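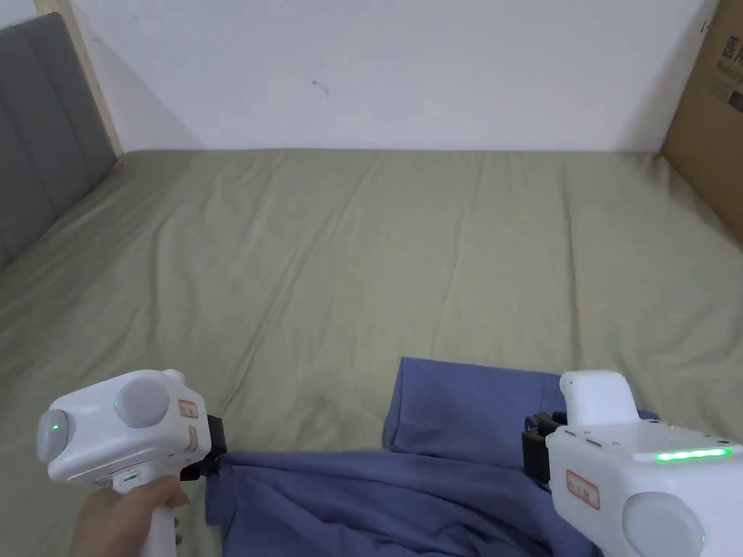

The Bed Is My Laundry Table, and I've Stopped Fighting It

By Ruba Karam
June 29, 2023

I own a perfectly good folding table. I bought it three apartments ago, when I was sure I was about to become the kind of person who irons pillowcases, and it has spent its whole life behind a door holding up a bag of other bags. The folding happens on the bed. It happened on the bed in my mother's house, it happened on the bed in the dorm (a very narrow bed, we had to take turns), and it happens on the bed now, usually at the moment when I'd like to be getting into it.

For years I thought of this as a small personal failing. Then I started writing this piece and asked everyone I could corner where they fold, and I heard bed, bed, couch, bed, top of the dryer, bed, and one "I don't," which I respect. So let's talk about the bed as a work surface, since so many of us are using it as one, and about the thing I find hardest to fold on it, a plain long-sleeved shirt.

First, the surface. A mattress is big, it's about the right height if you don't mind a bit of a stoop, and you can spread out a shirt with both arms flung wide and still have room for the pile. What it isn't is hard. You press down on a crease and the whole bed gives under your hand, so the crease you wanted never gets quite sharp and three you didn't want turn up next to it. I used to blame the shirt. Libor Paulík, who ran the pressing room at a small laundry called Akl for most of his working life and now teaches an evening class in mending and clothes care, told me to blame the sheet.

"Pull it tight first," he said, when I'd gone on for a while about my sleeves. "You are folding on top of wrinkles and then you're surprised."

I went home and looked, and he had a point. I'd been working on a fitted sheet that had been slept on and sat on, with ridges running from one corner clear to the other. Now I give the two near corners a tug and sweep my forearm across the middle. It takes no time at all. The sheet still won't be smooth like a tabletop (mine never is, I've made peace with that) but a shirt laid on it behaves much better.

Color helps too, and I came to that one by accident. I had white sheets forever, and folding a white undershirt on a white sheet is like looking for a contact lens in the snow. Then I got a green set from Duso, a little linen shop near my sister's place, and suddenly I could see the edges of everything. A dark blue shirt on a soft green sheet is a pleasure. You can see where the hem is, you can see which bit is sleeve, and you can see when one side is longer than the other.

Work from the near edge of the bed, not the middle. I spent ages leaning over to fold in the center of the mattress, like I was performing surgery, and then wondering about my back. Everything you're handling should be right up against your side, even hanging over a bit. The far half of the bed is for finished piles.

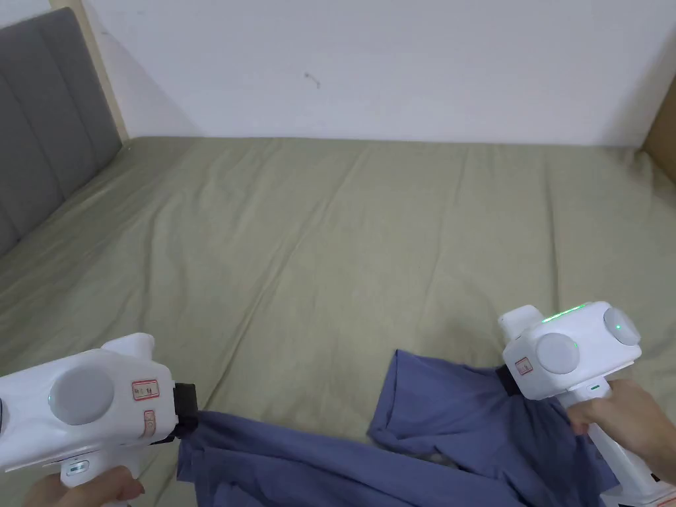 Do you have to button a shirt before folding it? Only the top button and one in the middle, which is enough to keep the front from sliding open while you turn it over.

Buttoned, then, and face down. This is where my old method fell apart, because I'd grab the shirt wherever my hands landed and shake it and hope. Libor's way is to find two points that belong together and hold only those: both shoulder seams, or both bottom corners of the hem. Lift, let the rest hang, and lower it so the hem touches down first. If you've picked up a shoulder and a cuff by mistake you'll know right away, the whole thing will hang like a flag on a bad day. Put it down and start over. I start over a lot!

Once it's flat, smooth from the collar out toward the sides with the flat of your hand. Don't rub. Fold one side in by a third, lay the sleeve straight down along that fold, then do the same on the other side. Bring the hem up to the middle and then up again to the collar, and flip it. There are fancier ways with the sleeves, where they cross over or zigzag, and I've tried them all, and I keep going back to straight down because I can do it while talking on the phone.

If the cloth is slippery, or very soft and washed a hundred times, fold it bigger. Two folds and a flip, done. My oldest blue shirt is a Nesico one that has gone soft as a dishrag, and every time I try to fold it small it slowly opens again on the shelf, like it's breathing. It gets the lazy fold and a spot on top of the stack.

I did buy a gadget, of course. The Stelier folding board, four hinged panels, you lay the shirt on it and flap the panels in order. It's fun for the first ten minutes, and my nephew loved it, and everything comes out the same size, I'll give it that. But on a mattress the board rocks, and you have to put it somewhere afterward. If you have shelves on display or you're just very keen on matching rectangles, go for it. I gave mine to the nephew.

What I've kept from all of this is mostly about order. Big things first, so that towels and sheets come off the heap before it has a chance to slump over. Shirts next, while my patience holds. Socks last, sitting down, with something on in the background. And I put the piles along the far side against the wall, where I won't sit on them, with the headboard end kept clear so that at least one pillow is always reachable. That last part matters more than you'd think on a tired night in June with no air conditioning and a basket still to go.

Libor, by the way, doesn't fold his shirts. I asked him at the end of our second conversation, expecting some secret of the trade, and he said he puts them on hangers straight off the line and shuts the closet. He does fold his T-shirts. On the bed.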